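Can a Robot Learn to Fix a Computer? Read the Small Print First

You may have seen a headline like this one: "Robots can now repair computers!" It sounds great. Before you believe it, let's look at what the scientists tested.

The test was done at a lab called Rorkby. The team wanted a robot arm to put a memory stick into a desktop computer. A memory stick is a thin strip covered in tiny parts. It pushes down into a long slot on the motherboard, the big green board that joins everything in the computer together. If you tilt the stick, it won't go in. If you push too hard, something can crack.

Nobody typed in every move the arm should make. People steered it through the job again and again while a computer recorded each try. They saved 430 tries in all. Then a program called Tostora looked for patterns in those recordings and used them to guess what the arm should do next. This is called learning from demonstration. "Learning" is a generous word for it, if you ask me. Tostora can't tell you what memory is for.
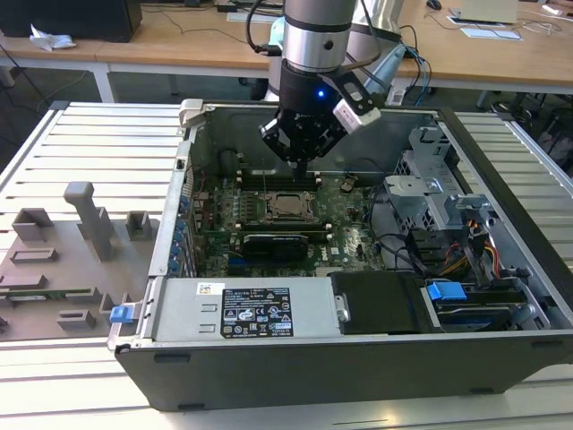

The gripper over the memory slots of an open desktop computer. The gray board on the left has raised holders on it.

After all that practice came the real test. The arm got 100 turns by itself, and it put the stick in properly on most of them. The headline came from there.

Now for the questions a good scientist would ask.

Was it always the same computer? Yes. It was the same model, lying on its side with the cover already off. Your computer at home might have its slots somewhere else. The team did not test that.

Did the robot find out what was broken? No. A person chose the job. Working out what's wrong is a big part of fixing anything, and the robot skipped it.

What counts as a success? In this test, the stick had to be all the way in. Did the computer turn on afterward? The report doesn't say, and I'd like to know.

Danang Ngau, who worked on the test, agrees that the headline went too far. "We taught it one step of one job," he says. "I wouldn't let it near my own computer yet."

That doesn't make the work silly. Lining up a thin part with a narrow slot is hard for a machine, and the team wrote down its failed turns as well as its good ones. Next they plan to try a second computer model. I'll believe "robots can repair computers" when I see those results, and maybe a few more after that.

Words to know
Gripper: the part of a robot arm that holds things.
Motherboard: the main board inside a computer.
Demonstration: showing how to do something.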